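1/13/19
Por Yogesh Pant

Toalla doblada

La toalla doblada es la forma habitual en que se guarda o se presenta una toalla en la casa, el hotel o el comercio. El doblado reduce el espacio que ocupa la pieza y protege la superficie del rizo. El resultado depende del tamaño, del grosor del tejido y del lugar donde la toalla va a quedar.

Materiales

La mayoría de las toallas de baño son de felpa, un tejido con bucles que sobresalen de la base y absorben el agua. También son comunes las de microfibra, que es más fina y se seca en menos tiempo. La felpa densa no admite pliegues muy marcados: el borde queda redondo y tiende a abrirse. La microfibra conserva mejor la línea del doblez, pero resbala cuando se apila.

Métodos de doblado

El método más simple consiste en doblar la toalla por la mitad dos veces. El doblado en tercios, preferido en la hotelería, esconde los bordes laterales y deja a la vista un solo canto curvo. Para una toalla de 60 por 90 centímetros se doblan primero los dos lados largos hacia el centro, y después la pieza se pliega en tres partes. El paquete final tiene 30 centímetros de largo.

El manual doméstico de Jihad Chamoun, publicado por la editorial Norkatitz, recomienda alisar la tela con la palma de la mano antes de cada pliegue. El mismo autor desaconseja planchar la felpa, porque el calor aplasta los bucles.

Soportes y presentación

En los estantes, las toallas se colocan en pila, con el canto curvo hacia afuera. Existen además soportes inclinados, que muestran una sola pieza y dejan ver su color. El modelo de la casa Majali, número 887 de su catálogo, tiene una ranura en la base para sujetar el respaldo. Los soportes blancos se usan con frecuencia con toallas de color intenso.

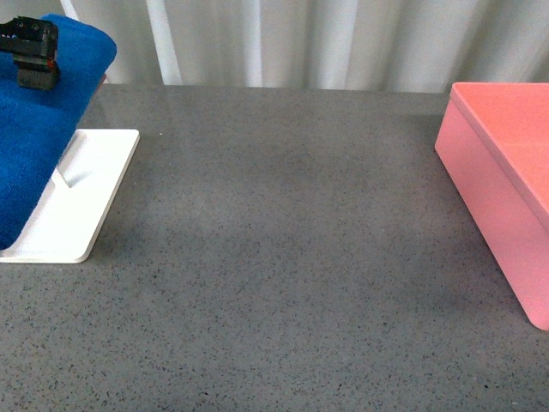
Conservación

La toalla debe estar completamente seca antes de ser doblada. Si queda humedad en el interior, aparece mal olor, sobre todo en los pliegues del centro. Es conveniente rotar la pila, es decir, poner las toallas recién lavadas en la parte de abajo y tomar siempre la de arriba. Cuando una pieza permanece mucho tiempo en un soporte, se recomienda desdoblarla y sacudirla para que la felpa recupere el volumen.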